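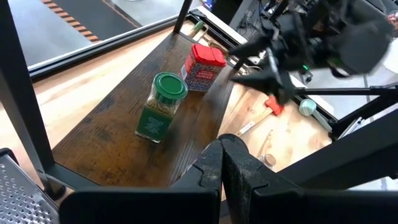

Reading time: 4 min

Holub (software)

Holub is a grasp planning and control package for two-armed robots working at a tabletop. It takes pictures from cameras mounted at the wrists, decides where the fingers should go, and sends the arms there at a speed its manual calls "considered." It is best known for handling small household containers, a field in which a surprising amount of money has been spent. The package was started by Adelmo Carbone at Trekton, a maker of motion control software, and is now looked after by a separate group called Bridus.

Background

Carbone's first version was a single script that closed a gripper when the picture in front of it stopped changing. This worked on anything that held still and was already between the fingers. The second version added a planner, and with it the ability to be wrong from farther away.

Trekton's existing planner, Sillel, had been written for factory parts, which arrive in known positions and come with drawings. Kitchen goods come with neither. Sillel would plan a flawless path to the spot where a jar ought to have been, and several early reports describe it doing so repeatedly. Holub was first meant as a patch for Sillel. By the time the patch was larger than the program, the two were given different names and, for a while, different floors of the building.

Design

Holub runs as four processes that pass messages to one another. Perception finds objects and guesses their shapes. The planner picks a grasp and a path. The controller follows the path and adjusts it. The fourth process, called the referee, stops everything when the other three disagree, and in the early releases it accounted for most of the running time.

The perception process does not try to name what it sees. A spice jar with a screw-on lid is stored as a short upright shape with a wider or narrower top, and a tin canister as a box with a different top. Carbone argued that a gripper has no use for the word "oregano." Labels are used only as texture, to help track an object as the wrist moves past it. Users who want the jars sorted by contents are directed to a plugin, which is directed by its own notes to "good lighting."

Wrist view

The choice of wrist cameras is the most argued-over part of the design. A camera at the wrist gets closer to the object as the hand does, so the estimate improves just when it matters. It also sees its own fingers the whole time. Holub carries a mask that marks the fingers as fingers. Before the mask was added in release 2, the planner regularly listed the gripper among the objects available for pickup, and ranked it highly, on the sound reasoning that it was near.

With two arms the problem returns in another form, as the second gripper comes and goes in the first one's view. The mask for it is computed from the joint angles of the other arm and drawn slightly oversized. Anything behind it is treated as unknown, and the planner is told to keep out of unknown space. Critics have pointed out that two arms set to work on the same shelf can in this way politely refuse to move at all. The manual covers the case under "Deadlock, courteous."

Surfaces

Wood grain gave the developers more trouble than glass did. Dark streaks and worn patches on a board look a good deal like edges, and early builds found long thin objects in them that could not be picked up however gently they were approached. The current method fits a flat plane to the support surface first and ignores any shape that fails to rise above it. Very thin items lying on the board are ignored as well. The release notes list this as a known limit, and have done so in the same wording for every release.

Glass is handled with less theory. When the sides of a jar give poor depth readings, Holub looks for the lid, assumes the body continues straight down from it, and closes slowly.

Testing

The test suite holds 3,409 recorded grasps. It was planned to hold 3,000, and the extra 409 are filed in a folder marked "disputed." A build must replay all of them before release, including the disputed ones, whose expected result is given as "either." A smaller set of 300 is used for daily checks and was picked by Carbone by hand. It leans heavily toward objects he found annoying.

Replay testing checks only what the software would have chosen, given the same pictures. It says little about what the fingers would have felt, and Bridus asks that changes to the controller also be run on real arms, with a person within reach of the stop button.

Reception

Holub is generally praised for its logs, which give a plain sentence for each decision, such as "chose taller object" or "waited for other arm." The planner has been called slow. Its defenders reply that the figure usually quoted includes time spent waiting for the other arm. A rewrite of the referee was announced one August and is still listed as under way.

See also

Sillel
Grasp planning
Hand-eye calibration
Deadlock

Contact | Copyright Bridus and contributors | Back to top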